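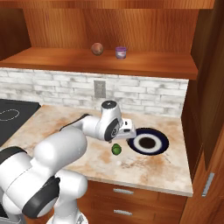
Laltex Kitchen Simulator
Set-up Guide for Training Rooms and Laboratories

Section 4. Preparing and running the counter-to-plate exercise

4.1 Purpose of this section

This section explains how to load the kitchen supplied with the Laltex simulator, how to set up the three views, and how to run the first pick-and-place exercise. It is written for course leaders and technical staff who have completed Sections 1 to 3 and who have a working licence key. No physical robot is required for any step in this section.

The exercise asks the operator to move small food items between the counter, the shelf and the plate by means of a simulated arm with a two-finger gripper. It may be run by hand, with the Yoshida hand controller, or from a stored program.

4.2 Before you begin

Check that the following are in place:

The simulator is installed and the start-up test in Section 3 has been passed.
The Rumen scene library has been copied to the local disk. Scenes opened over a shared network drive load slowly and may stop part of the way through.
The hand controller, if used, is plugged in before the simulator is started.
At least 22 gigabytes of disk space is free if runs are to be recorded.

Note: Scene files saved with the December release can be opened in the present release, but they cannot be saved back to the older form. Keep a copy of the original.

4.3 Loading the kitchen

1. Start the simulator and sign in with the course leader account.

2. From the Scenes menu, choose Rumen, then Kitchens, then Marble Counter.

3. Wait until the status line reads Ready. Loading normally takes about 30 seconds. Do not press Start while the surfaces are still being drawn.

4. Choose the arm from the Robots menu and select Place at Counter. The base is set down in front of the lower cabinets.

5. Select Loose Items and tick the items needed for the exercise. Items that are not ticked are removed from the kitchen altogether and will not appear in any view.

6. Press Settle. The items are released and come to rest on the surfaces beneath them.

Caution: Do not move the base after pressing Settle. If the base is pushed into the cabinets, the simulator will force the two apart at the next start and the arm may swing across the counter. Should this happen, press Stop, choose Reset Scene and repeat from step 4.

4.4 Setting up the room views

Two room views are provided, one from each side of the arm. They are intended for the operator and for anyone following the exercise on a second screen.

1. Open the Views panel and switch on Room Left and Room Right.

2. Drag each view to its place on the screen. The layout is stored with the account and need not be set again.

3. Check that the items for the exercise can be seen in at least one of the two views. The arm will hide part of the counter or the cabinets from time to time, and the operator should be used to changing from one view to the other.

4. Adjust the height of each view with the slider if required. Very low settings bring the front of the cabinets into the view at the expense of the work surface.
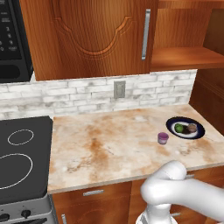
5. Press Lock Views. Locked views cannot be moved by the hand controller, whose buttons are otherwise easily pressed by mistake.

Note: Shadows are switched on by default and should be left on for new operators. The shadow of an item, or of the gripper, is a useful guide to height when working from a single view. On older computers shadows may be switched off under Display – the exercise will run more smoothly, but operators will find it harder to judge distance.

4.5 Setting up the wrist view

The wrist view is fixed to the hand of the robot and moves with it. It shows the fingers and whatever lies in front of them, and it is the view to be used for the final part of each approach.

1. In the Views panel, switch on Wrist.

2. Confirm that both fingers are visible. If only one can be seen, choose Centre Wrist View.

3. Move the arm slowly towards the shelves using the Step buttons. Each press of Step moves the hand by 10 millimetres.

4. Stop when the shelf and the item to be picked up are both in view.
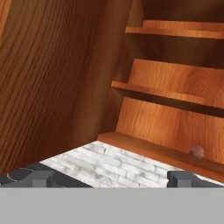

5. Turn the hand so that the fingers will close on either side of the item. Round items should be gripped at their widest part. An item held too high is likely to slip out as the fingers close.

Note: The wrist view turns with the hand, so shelves and counters will often look tilted. This is correct. Operators who find it confusing should keep one room view open beside it.

Caution: Near the tall cabinet there is little space for the elbow. Approach the shelves from the open side and watch the elbow in a room view throughout. Contact between the arm and the cabinet ends the run and is entered in the log as a collision.

4.6 Running the exercise

1. Press Start. The run clock begins when the arm first moves.

2. Bring the hand above the first item using a room view, then change to the wrist view.

3. Lower the hand, close the fingers and wait for the Grip light to turn green.

4. Raise the hand clear of the surface before moving sideways.

5. Carry the item over the plate, lower it and open the fingers.

6. Repeat for each remaining item on the task list.

7. Press Finish. The run is saved with the operator's name and the settings used.

A run which has not been finished after 90 seconds is closed by the simulator and marked Incomplete. The limit may be changed under Course Settings, but results obtained with different limits should not be compared.

4.7 Common faults

The item rolls away when touched. The fingers were not level with each other when they met the item. Open the fingers, raise the hand and approach again.

The Grip light remains amber. The fingers have closed on the edge of the item only. Release and move one step closer.

The item passes through the surface. Settle was not pressed, or the scene was changed afterwards. Reset the scene.

The wrist view is frozen. Switch the view off and on again. If the fault returns, restart the simulator and send the log file to the Worisach support desk.

4.8 Changes to this section

The run limit in 4.6 and the caution in 4.5 were revised on 14th June. Printed copies without the caution should be withdrawn. Programming the arm to repeat a stored run is covered in Section 5.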